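Pondstead Two-Arm Class Bench

For school robotics clubs, library makerspaces and anyone teaching two hands to work together

Price: $2,487 per bench, assembled and tested
Class pack (curriculum binder and teacher login): included with first bench
Ships from: Drandville
Next build run: March

Overview

We built the first Pondstead bench for the after-school club at Tessier, where Nadège Besson had a keen group of students, a very small room and one elderly arm that everybody had to take turns with. She wanted something the kids could gather round without bumping into it, and she wanted two arms, as so many of the jobs her students dreamed up (folding a tea towel, opening a jar, putting books away) really do want two hands. We said we'd have a go. A good many evenings and an unreasonable quantity of tea later, the bench went into her room, and we've been building them for other clubs ever since.

What you get is a walled work area with a pair of matched arms mounted on a grooved aluminum rail along the front. The rail is the part we're proudest of, to tell you the truth. You can loosen the mounting plates, slide an arm along to suit the job and tighten it down again, and a student can do the whole thing with a single hex key and a bit of patience. The walls are a plain pale grey-white, which keeps the view tidy for the vision lessons and also wipes clean, a quality you will come to appreciate after a term of felt markers.

The Bookshelf Unit

Most clubs begin with blocks and cups, and so they should. But the unit that teachers write to us about is the one with the books. Students are given a small shelf and an assortment of ordinary secondhand paperbacks, and over several weeks they work out how to get a book off the floor, hold it steady between the two grippers and place it where it belongs. A book is a lovely awkward thing for a robot. It's heavier than a block, it wants to flop open, and the cover slides against the pages just when you'd rather it didn't.
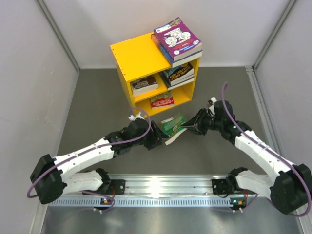 Photo: Rosine Masson / Pondstead

The unit is set up with the shelf turned at an angle to the arms, and that's worth keeping even when your students grumble. A shelf that faces squarely forward lets them memorize a couple of positions and call it a day. Turn it a little and they have to think about where the opening is, which wrist needs to roll, and how one arm can get out of the way of the other. In the lesson notes we suggest starting with a two-handed hold, one gripper to each side of the book, and staying with that until everyone on the team can do it without squeezing. Only then do we move on to the top of the shelf, then the compartments.

Nadège's students keep a logbook of every attempt, good and bad, and by the end of their second year it held 1,427 entries. She reads bits of it out to the new members on their first afternoon. If you order a class pack you'll find a blank logbook tucked in the back of the binder, laid out the same way as theirs, with a column for what you expected to happen and a much wider one for what did.

What's in the box

Two arms, assembled, with grippers fitted
Front rail and mounting plates
Wall panels and corner profiles
Control boards and cable set
Small bookshelf for the Bookshelf Unit
Hex keys, spare cable ties and a printed setup guide
Curriculum binder (first bench only)

Books are not included. Your library's discard cart will see you right, and thick paperbacks with a bit of wear in them are the ones to look for. Mix up the cover colours if you plan to do the vision lessons.

Suggested group size

Up to 8 students per bench, working in pairs, with one pair at the arms and the others planning, logging or fixing. Larger clubs generally do better with a second bench than with a longer lineup.

Software

The bench comes with Zarness, our classroom control program. Younger students can record a motion and play it back, and older ones can open the same motion as a script and start changing the numbers. Files save to the club folder, so a pair who run out of time can carry on next session. The teacher login lets you set a top speed for the whole room, and we recommend you keep it at 50 per cent until the novelty has worn off.

Care and spares

Check the gripper screws at the start of each term and have a look at where the cables bend round the elbows, especially if the arms have been moved along the rail. Leave a generous loop at the wrist. Replacement grippers, cables and boards are all on the spares page and are usually posted within the week.

Ordering

Schools and libraries may order by purchase order or by card. We're a small shop and we build in batches, so do get in touch early if you need a bench for the start of a school year. Rosine Masson looks after school orders and is very happy to talk through room layouts, power points and doorways before you commit (please do measure your doorway). Write to her through the contact form and mention which age group you teach.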